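The Program That Waits

In a small software company, the hardest part of a robot's day is the last two centimeters
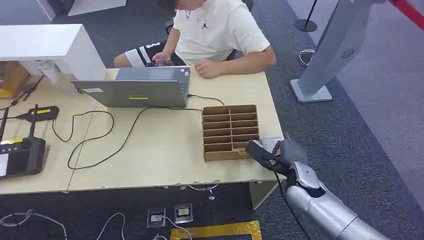

When I first asked Leena Karppinen what her team is building, she answered with one word: "Patience." Then she laughed and opened a terminal window to show me what she meant.

Karppinen leads the control group at Divetport, a company that writes software for humanoid robots and does not build any robots itself. Its main product is called Wukorik. It is a layer of programs that stands between the planner, which decides what the robot should do, and the motors, which must do it. If the planner says "put this in that slot," Wukorik has to find out what this sentence means in angles, speeds and forces, many times every second, while the world does not stay completely still.

Slots are a favorite subject in the company. A person who puts a flat thing into a narrow opening does not think about it. The eyes bring the hand near, and then the fingers feel the edge and correct the rest. For a robot both halves of this are difficult, and the place where one half gives the work to the other is the most difficult of all.

"The camera is good until the hand comes close," says Iida Honkanen, who works on perception. "After that, the hand is hiding exactly the place you want to see."

Her part of the system estimates where the openings are before the arm moves. A cardboard organizer looks like an easy object, but it is not a kind one for a camera. The inside of each compartment is dark, the dividers are thin, and every row resembles the row above it. An early version of her program often found the correct shape and put it one row too high. The fit looked excellent in the numbers. The arm then went with full confidence to the wrong level.

Her correction was to stop asking for one answer. The program now keeps 18 possible positions for the organizer and gives each of them a weight. When the hand approaches, new pictures make some of these positions less probable, and they are dropped. If two strong ones remain at the end, the arm must not continue. It moves back a little, looks from another angle, and tries to decide again.

This is the patience that Karppinen spoke about, and it was not popular in the beginning. Kauko Valtonen, who wrote most of the motion planner, remembers that he was against it. He had spent a whole winter making the arm's paths short and smooth, and now the arm was stopping in the middle of them.

"I took it personally," he told me. "I had a beautiful curve, and they put a hole in it."

He changed his mind in March, when he sat down and read the logs of 406 placement attempts, one after another. He had expected to find errors in the grip. What he found was that most of the failures were already decided before the hand reached the box, by a wrong guess that no later part of the program had permission to question. He rewrote the planner so that a path is now only a proposal. Each part of it can be refused by the parts that come after.

The rewriting had a price. A planner that can be interrupted at any moment must always know a safe way back, and to calculate this takes time. Valtonen keeps a list of situations in which the arm still hesitates for too long. Cables are high on this list. A cable lying over a desk has no fixed shape, and the mapping program, Fander, first treated each loop as a solid wall. The arm made large, polite detours around nothing. Now cables are marked as "soft," a category that the arm may pass above with a small distance but may not touch.

Fander was written by Marjatta Jääskeläinen, and she is careful not to promise much for it. She would like to have a proper model of how a cable moves when something pulls it. For the moment she has a rule and a safety distance, and she says that the rule is ugly.

Much of the daily work has no connection with mathematics. Hertta Riihimäki takes care of the tools, and the one the others mention most is Salazar, her replay program. It puts the camera pictures, the joint values and the planner's decisions on one timeline, so that an engineer can stop at any point and ask what the robot believed in that moment. Before Salazar, these data were in separate files with separate clocks. Two people could argue for an afternoon about a delay that existed only between the clocks.

I asked Riihimäki to show me a failure, and she chose one without searching. On her screen, the estimate of the organizer jumped down by one row, and the planned path jumped after it. She moved the timeline back and forth over this jump.

"So here the arm should wait," she said. "And it waits, but too late. Kauko says it is Iida's problem and Iida says it is Kauko's."

She wrote both names on the ticket and opened the next one.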